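Equipment and Guidance Review: Dikano Handbook of Good Practice for Hand-Held Gripper Work, with the Clegg Marker Cube Set

Reviewed by Paweena Thaweesak, Methods and Standards Office

Scope of this review

The Dikano handbook sets out working rules for groups that record household tasks with hand-held grippers. It is supplied as a printed binder of 64 pages, with a set of checklists that may be copied freely within the purchasing organization. The Clegg marker cube set is sold separately, although the handbook refers to it often enough that most buyers will want to consider the two together. Our office used both over one full recording period, ending in November, and this review reports on how the rules held up in daily use. We did not test the grippers themselves, and no comment on their durability should be read into what follows.

Organization of the handbook

The text is divided into 5 parts: the workspace, the operator, the equipment, the task, and the record. Each part opens with a page of mandatory rules, marked "must," followed by recommendations, marked "should." The distinction is kept throughout, and it is a real help when a supervisor has to decide whether a session may go ahead. Earlier guidance in use at our site, including the Olard notes, mixed the two freely and led to a good deal of argument.

There are 49 mandatory rules in all. We consider this somewhat too many for a new operator to absorb in one sitting. Jolán Vincze, who trained the operators for our trial, divided them over two mornings and reported that the second group to be trained in this manner made fewer errors on the written check. The handbook would benefit from a similar division in its next edition.

Workspace rules

The workspace part is the strongest in the handbook. It requires that objects for the task be set out before the operator picks up the grippers, that the operator be able to reach every one of them without leaning on the table, and that any object not used in the task be listed on the session sheet if it remains on the surface. It also requires a floor check. Power strips and trailing cables must be moved away from the operator's standing area or fixed down, and bags must be kept clear of the path around the table. The rule applies equally to chairs with wheeled bases.

In our experience the floor check is the rule most readily skipped. Offices and shared rooms collect cables quickly, and a room that passed in the morning may not pass after lunch. We recommend that purchasers print the floor checklist separately and post it at the entrance to the room.

The guidance on polished surfaces is less complete. It advises operators to note ceiling lights reflected in the tabletop but gives no method for deciding when a reflection is serious enough to stop work. Clegg's own leaflet is similarly brief on the point.

Two-handed tasks

Part four covers tasks in which one gripper steadies an object and the other works on it. Wiping and scrubbing are treated at length. The main rule is that the steadying jaw must touch the rim of the item, away from the area being worked, and that both marker cubes must remain upright and unobstructed as far as the task allows.
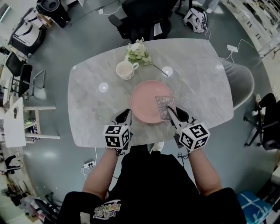 Plate scrubbing with two hand-held grippers: the left jaw rests against the rim while the right holds the pad. Marker cubes are mounted above each gripper.

Operators found the rim rule easy to learn and comfortable to follow with plates and shallow bowls. It is harder to apply to mugs, where the handle limits the choice of contact point, and the handbook offers only a single paragraph on the subject. A short table of common kitchen items, with a suggested contact point for each, would answer most of the questions we received.

The pad itself is also the subject of a rule. It must be gripped so that enough of it extends past the jaws to prevent the housing from touching the plate. We support this rule and would move it to the mandatory list, where at present it does not appear.

The Clegg marker cube set

The cubes arrived clean, clearly printed and well packed. Fitting them requires no special training. The handbook calls for an inspection of each printed face before every session, with particular attention to smudges and scratches, and the inspection can be completed quickly by one person. We would have welcomed a storage case with separate compartments. The box provided allows the faces to rub together, and we replaced it with a Lelon divided tray.

Record keeping

The handbook asks for one sheet per session and a single line for each attempt. Over the trial our operators entered 3098 attempts. The forms are plain and legible, and the column for "other persons in the room" proved useful when sheets were reviewed later. The column for faults is too narrow. Operators wrote in the margins, and some of these remarks were lost when the sheets were copied.

Assessment

The Dikano handbook is suitable for adoption by any group that carries out this kind of work in shared rooms. Its rules are stated in everyday words, and its checklists can be put to use on the day of delivery. Purchasers should plan to add their own guidance on reflective tabletops and on objects with handles. The Clegg cubes are recommended, subject to the remark on storage.

Comments on this review may be submitted in writing to the Methods and Standards Office. Copies of our amended fault sheet, with the wider column, are available from Jolán Vincze on request.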